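How to Read a Difficult Work of Philosophy for the First Time

By Deepika Unnithan
Jan 2, 2023

These steps are for people reading a long philosophical text without a class to go with it. They grew out of a reading group that meets on the second floor of the Inura bookshop. Most of us had not opened a philosophy book in years when we started in September, and our first choice was Spinoza's Ethics, which is a hard place to begin. The method works about as well with Hume or Kant.

What you need

A copy of the book with numbered sections or propositions. A notebook. A pencil you don't mind using in the margins, or sticky notes if the copy belongs to a library. A good introduction to the author can wait until step 5.

Step 1. Find out what question the book is answering

Read the table of contents, the preface and the first few pages. Then write down one question in your own words. For the Ethics, Tarcísio Leite wrote "How should a person live, if everything happens by necessity?" You may end up crossing yours out later. Leave the old version readable so you can see how your view of the book changed.

Step 2. Read one short part quickly

Pick a stretch you can finish in one sitting and read it straight through. Don't stop for words you don't know. Put a small mark beside any sentence that seems to state a conclusion, and a question mark beside anything you can't follow. There will be a lot of question marks. Keep going anyway.

Step 3. List the terms

Philosophers often take an ordinary word and give it a narrow meaning. "Substance," "idea" and "impression" are all like this. Give each term its own page in the notebook. Copy the author's definition word for word, with the section number, and leave the rest of the page blank for later uses. If the author uses the word in a way that doesn't fit the definition, write that down too. Sometimes it is a slip by the translator, so compare a second translation if you can get one. 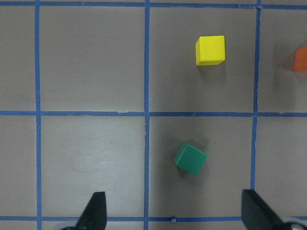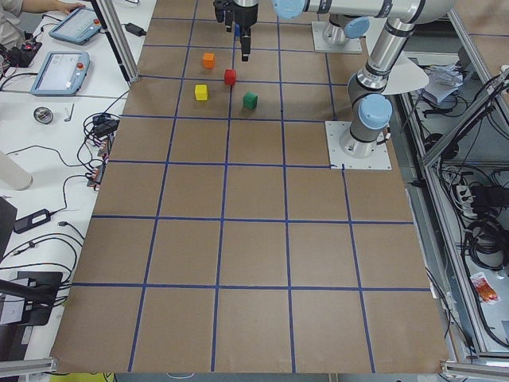

Step 4. Rebuild one argument

Go back to one of the conclusions you marked. Write it at the bottom of a clean page. Above it, write the reasons the author gives, one to a line, in short sentences. Now ask whether the conclusion follows from those lines alone. Usually it doesn't, and there is a premise the author took for granted or proved 20 pages earlier. Add it in brackets.

Take Descartes on the wax. He says that the wax loses its smell, shape and hardness near the fire, and yet it is the same wax. He concludes that what we understand in the wax is not given by the senses. Written out, the gap is easy to find: [what we clearly grasp in a thing must be something that stays when its other features change]. You can then decide whether you accept that line. Lindalva Dantas doesn't, and we spent most of an evening on it.

One argument per sitting is plenty.

Step 5. Bring in the introduction

Read the chapter of your introduction that covers the part you just finished, and no further. Compare its account of the argument with yours. Where the two differ, go back to the text before you change anything. Introductions have to simplify, and two good ones can disagree -- over Leibniz they often do.

Step 6. Write one page

Without looking at the book, explain the part you read to someone who hasn't read it. Use your own examples. When you get stuck, note the place and look up that section again. Tyyne Ikonen reads hers aloud at home and rewrites any sentence she stumbles over.

Common problems

You lose the thread after a week away. Reread your last page from step 6, then the final section you marked.

The sentences are too long. Find the main verb first, then copy the sentence out in pieces. This helps with Kant more than anyone.

You disagree with everything. Finish the step you are on, and put objections on a separate sheet -- they are easier to judge once the whole argument is written down.

The group meets again for Part 2 of the Ethics. Please have your term pages done through the end of Part 1.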